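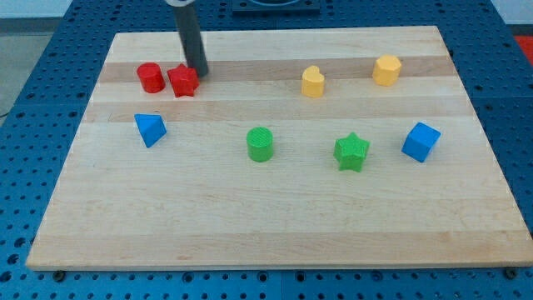 Figure 2. Shape blocks set out on the maple board.

Section 2. Setting Out the Shape Blocks

This section explains how to prepare a table for a sorting session with the Delwood block set. It applies to every room in which the set is in use. Read Section 1 (Unpacking and Storage) first.

Before you begin

Wipe the table and the board with a damp cloth and dry both fully. Do not soak the board. The strips are glued, and standing water will open the joints.

Procedure

1. Lay the board flat on the work table with the grain running left to right, as shown in Figure 2. A perforated table top is acceptable if the board does not rock.

2. Take the blocks for the session from the storage tray. Sessions may use all four colors - red, yellow, blue and green - or fewer, as the session sheet directs.

3. Place the first blocks along the back of the board. In Figure 2, the red star and the red cylinder stand toward the left, with the yellow heart and the yellow octagon farther right.

4. Add the remaining blocks in front of the back row. Leave enough space between neighboring blocks for a hand to close on one without moving the next. Two blocks of the same color may stand closer together when the session sheet calls for color pairs.

5. Check each block for chips and rough edges. Set damaged blocks aside and record them on the form in Section 5.

6. Compare the finished layout with the session sheet and initial the sheet.

Note: The same shape appears in more than one color. The set has both a red star and a green star, and the cylinders differ in height as well as color. Read the full name of each block from the sheet.

Note: Fine lines on the top of a block are part of its finish. Do not sand them.

Caution: The blocks are small. Keep them away from children under three.

Caution: Do not cut food on a board assigned to this set.

Replacement blocks

Send requests to Bernice Asamoah, Materials Office, extension 132. Give the shape and color of each block required.

Revised November 16, 2019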